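Cledthorpe Memorial Gardens
Visitor Information: Placing Floral Tributes

How to Prepare and Place a Tribute at a Niche or Lawn Plaque

Last reviewed November 20, 2025

These instructions apply to the Cullinane Lawn, the Menetti Columbarium and all family plots administered by the Gardens. Separate conditions apply to the Heritage Section, where plantings are protected and only fresh cut flowers are accepted.

Before you visit

Confirm the section and row number of the memorial. The office can provide this by telephone or at the front counter during business hours. If you are not the holder of the interment right, please obtain the holder's consent before placing anything other than fresh flowers.

Check the size of the fitting. Niche vases in the Menetti Columbarium have an opening of 25 millimetres and are fixed to the wall plate. Lawn vases are set in concrete and have a removable metal liner. Tributes in either location must not extend past the edges of the plaque or cover a neighbouring inscription.

Fresh flowers

1. Remove the liner by turning it a quarter turn anticlockwise and lifting. Empty it at the nearest service bay.
2. Rinse the liner and fill it to two-thirds with tap water.
3. Strip all leaves that would sit below the waterline. Cut each stem on an angle.
4. Return the liner, turn clockwise until it locks, and arrange the stems.
5. Place wrapping, ribbon and rubber bands in the general waste bin. Stems and leaves go in the green organics bin.

Fresh flowers are removed by grounds staff once they have wilted. Glass jars and ceramic containers are not permitted on the lawn.

Artificial flowers

Artificial flowers are accepted year-round in the columbarium and from the first Monday in December until the end of January on the lawn. Choose a bunch with a single bound stem where possible, and test it in the fitting before trimming.

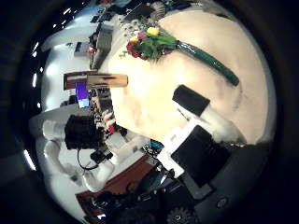

Stems that are too long should be shortened with side cutters, a little at a time. Cover any exposed wire with florist's tape, as bare ends will scratch the bronze and leave rust marks that are difficult to remove. Press the stem firmly to the base of the vase. In the columbarium, a small piece of dry floral foam may be used to hold it upright.

Faded or damaged items will be collected and held at the works depot for 4 weeks, after which they are discarded. To reclaim an item, contact Enda Gallagher, Grounds Supervisor, quoting the section and row number.

Requests for larger tributes, including wreaths on stands, should be made in writing to the office using Form R, available at the Rurnuvar Road entrance.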